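Kostholm Kitchens
Open positions: Kitchen Task Trainers (4) and Line Lead, Robot Cell (1)
Location: Brudport production kitchen
Posted 29/09/2025

We cook for schools, care homes and a couple of hospitals, and we have been doing it out of the same building in Brudport for a long time. On a regular day 3743 meals leave our loading dock. There are 104 of us on the payroll right now, most of us cooks, packers, drivers and dishwashers, and we'd like to add five more people to help with the biggest change this kitchen has seen since we put in the blast chillers.

In March we started up our first robot cell, built around the Radwan two-finger arm. It handles a slice of the lifting, fetching and putting away that used to wear people's shoulders out: moving cutting boards between prep and wash, racking trays, clearing counters between batches. It's good at some of that already and pretty clumsy at the rest, and the way it gets better is that somebody who knows kitchen work teaches it. That's the job!

We want to say clearly who we're looking for. You do not need an engineering degree. You don't need to code. What you need is to have worked in a kitchen, a cafeteria, a bakery, a butcher shop or someplace like that, long enough that your hands know how things should go. If you have ever winced watching a new hire pick up a wet board the wrong way, you're who we have in mind.

What a Kitchen Task Trainer does

About half your shift is at a desk in the training room, steering a simulated arm through kitchen jobs with a pair of hand controllers. You pick up a board, carry it past the counter, set it down, do it over again with the board turned the other way. The software (it's called Plavard, you'll hear the name a lot) keeps your good runs and lets you throw out the bad ones. We teach you the controls in your first week, and most people stop fighting them by day three or so.

The other half is on the floor with the real cell. You stand at the station, watch how it handles what you taught it, stop it when it's about to do something dumb, and write down what happened in plain language. The people who tune the system read every one of those notes. Last spring one of our dishwashers wrote that the arm "grabs like it's mad at the tray," and that note led to a week of work on grip force.

You'll also:

Come up with new tasks for the simulator from things you see on the line
Check that simulated counters, cabinets and tools are set up in a way that makes sense to a cook
Keep the station clean and do the start-of-shift safety check with the line lead
Show coworkers how to pause the cell and how to restart it
Take a turn on regular prep one shift a week, so you stay in touch with the work

That last one is not optional, and we think it's one of the best parts. The trainers who started with us in March kept their knives and their lockers, and the rest of the kitchen still sees them as kitchen people.

What the Line Lead does

The line lead runs the cell during the shift, decides which jobs go to the arm and which go to people, and has the final word on shutting it down. No supervisor can overrule a stop. You'll make the weekly schedule for a crew of 13, sort out breaks, and sit in on the planning meeting where we talk about which tasks come next. Two years of leading a shift in food production is a must for this one, and a current food safety manager certificate too.

What has changed for people here, and what hasn't

We get asked about this in every interview, so let's put it on the page. Nobody was laid off when the cell came in, and we've put it in writing that no one on the current payroll will lose their job to it through the end of next year. Jobs did change. Three people moved from the tray line to other stations, with their pay kept the same or raised. The late wash shift got shorter, and that meant less overtime for a few folks who had been counting on it. We worked out a make-up payment for the first six months, and we're still talking with the crew about what comes after.

Some of it has been great. Far fewer heavy carries at the end of a long day. More time for the fussy work, like the texture-modified meals for the care homes, where a cook's eye really matters. Some of it has been annoying. The cell is slower than a person at nearly everything, it beeps, and for the first month it took up the good end of the room. You'd be joining while all this is still being figured out, and your opinion would count.

Practicing in the simulator

The simulated kitchens are where new trainers spend their first weeks. So far the crew has recorded 1607 good runs, and we want a lot more variety in them: different boards, different counters, more awkward angles, more small things lying around where they'd really be lying around.

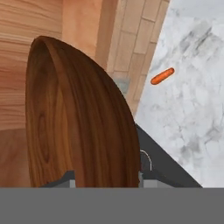

A run takes a couple of minutes when it goes well. You get a break from the controllers every forty minutes, and we stick to that – wrists get tired before you notice. Wearing glasses is fine. Being left-handed is fine too, and it would be a help, as nearly all our runs so far come from right-handed people.

Pay and hours

Trainers start at the same grade as our senior cooks, with a review after the first three months. The line lead is one grade up. Both are full time, day or evening shift, with your schedule posted three weeks ahead. Health coverage starts on your first day, shoes and uniforms are on us, and yes, you eat what we cook.

How to apply

Write us a page, or half a page, or record a voice message if writing isn't your thing. Tell us where you've worked and describe one kitchen job that looks easy and isn't. We don't need a cover letter. You can drop it at the front desk in Brudport or send it through the jobs form on our website. Please say which position you want and which shift you'd like.

If it looks like a fit, we'll invite you in for a paid half day. You'll try the controllers, spend an hour on the floor next to the cell, and have lunch with the crew. Ask them anything you like, managers stay out of the room for that part. We read applications as they come in and will keep both postings open until the positions are filled.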